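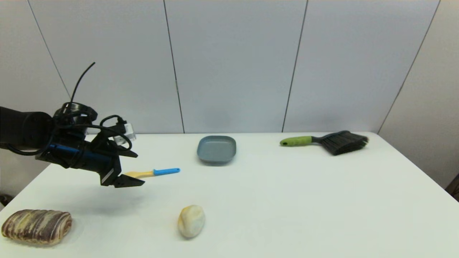 Figure 1. Dish, hand brush, stone and the small light-blue-handled tool on the white table.

Everyday Objects and Their Names: Project Report
Nele Leemans
Submitted 4/17/26

1. Background

The starting point for this project was a storage guide from Avari that our course was given to read in the first week. The guide says that a household will stay tidy if every object is labeled with "its natural name" and put away with its family. Brushes go with brushes, dishes with dishes, and so on. It promises that a stranger could walk into your kitchen and put everything back.

I had doubts about this from the first page. The guide only shows things that are easy to name, like forks. My own kitchen drawer is mostly things I would describe by pointing at them. So my question was a simple one: do people agree on what to call ordinary small objects, and if they don't, does the family system still work?

2. Objects

I wanted a mix of easy and awkward. The hand brush with the lime-green handle and black bristles was meant to be the easy one. The shallow gray-blue dish was also meant to be easy, which was a mistake I will get to later. The stone is cream colored, smooth and rounded, and I put it in to see what people do with something that has no place in a house at all.

The small tool with the light-blue handle and pale yellow head was the one I expected trouble from. It could be a brush or a spatula depending on who is looking, and I have avoided picking a side in this report. There was also a ribbed object in cream and beige with brownish streaks, something like a bread roll or a pastry, and a small dark gray piece that could pass for a thimble or a tiny cup.

3. Method

I had 24 people take part, mostly other students from my building. Each person looked at the objects on the table, wrote down one name for each, and then wrote which of the guide's families it belonged to: Cleaning, Cooking, Serving, Decoration or Other. They could pick things up but not talk to each other. I gave no examples of names, because I thought that would push people toward my own words.

I also planned a second round in which a new group would put the objects away using the first group's labels. I only managed to run it with 2 people before the room was needed for something else, so I have left those results out. Two people prove nothing in either direction.

4. What people wrote

The hand brush behaved as expected. Everyone used the word "brush" somewhere, and almost everyone put it in Cleaning. The guide gets full marks for brushes.

The dish did not go so well. Answers included dish, tray, plate, soap dish, saucer and "lid??". It was placed in Serving by most people, but a fair number said Cleaning, and when I asked them why, they said it was next to the brush. That bothers me. If the family of an object depends on what is lying beside it, then it is not very natural. It also means my layout had an effect on the answers, and I should have moved things between people. I didn't think of it until the session was over.

The blue-handled tool split people between Cooking and Cleaning, with several adding a question mark. One person wrote "pastry thing," then crossed it out and wrote "paint thing."

For the ribbed object, a lot depended on whether people thought about the shape or about the use. Bread, roll and pastry all came up, and so did caterpillar, and one person wrote "massager." 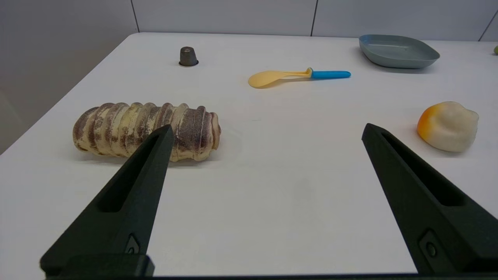

Those who went with a food word mostly chose Cooking, but some of the same people chose Decoration, on the grounds that you would not cook with it. I think both answers make sense. The guide has no rule for this, and the page headed "Special Cases" is only about batteries.

The gray piece got the most different names of anything. Thimble and cup were the common ones, then cap, stopper and "part of something." I liked that last answer best, because most of the things I lose at home are part of something.

5. Discussion

I don't think these results show that labeling is useless. A label works fine for the person who wrote it. What I doubt is the claim about the stranger. A stranger looking for the thimble will not open the box marked Cups.

There are real weaknesses in my study. The participants were all about my age, they knew each other, and a table with a stone on it is not a kitchen – a few people said they felt they were being tricked. The five families were also copied straight from the guide, so people who wanted a sixth had to use Other.

If I did it again I would change the positions each time, and I would ask the same people back in August to see if they agree with themselves. I suspect many would not, but that is a guess and I have no data for it.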